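Harms Drileven chord book stand

Folding desk stand for songbooks, chord sheets and ring binders
Order code 657
In stock

The Drileven is a folding stand for players who work from printed chords at a table or on top of a piano. It holds an open songbook up to A4 size, or a ring binder with the covers folded back. Two sprung page clips keep the book open at the song you want and can be moved along the lower ledge to suit thick or thin books.

The back panel has 4 angle settings. Use the steepest for loose sheets and the lowest for heavy binders. It folds flat and fits in the front pocket of most guitar gig bags.

What you get

Stand with back panel and ledge
Two page clips
Cloth carry sleeve
Printed chord chart for guitar and ukulele

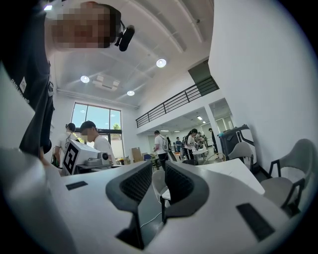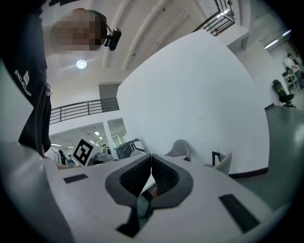 Details

Weight: 700 g without the sleeve
Finish: black powder coat
Feet: rubber, replaceable
Spare clips: sold in pairs, see Skadix parts list

The Skadix clip-on lamp fits the top edge of the back panel. It is sold separately. The older Skadix lamp with the screw clamp does not fit, as the jaw is too narrow.

Customer comments

"I use it for singing lessons with the chords on the left page and words on the right. The clips are stiff to begin with but they ease off. Would have liked a longer sleeve." Natalia Villalobos

Delivery and returns

Orders are packed at our Lascombe shop and sent by second class parcel. You can also collect from the counter; please wait for the email saying your order is ready. Unused stands can be returned in the original box. We can't take back chord charts or songbooks once the wrapping has been opened.

Next delivery of the wide version is due in November. To be told when it arrives, leave your email address at the counter or use the stock form.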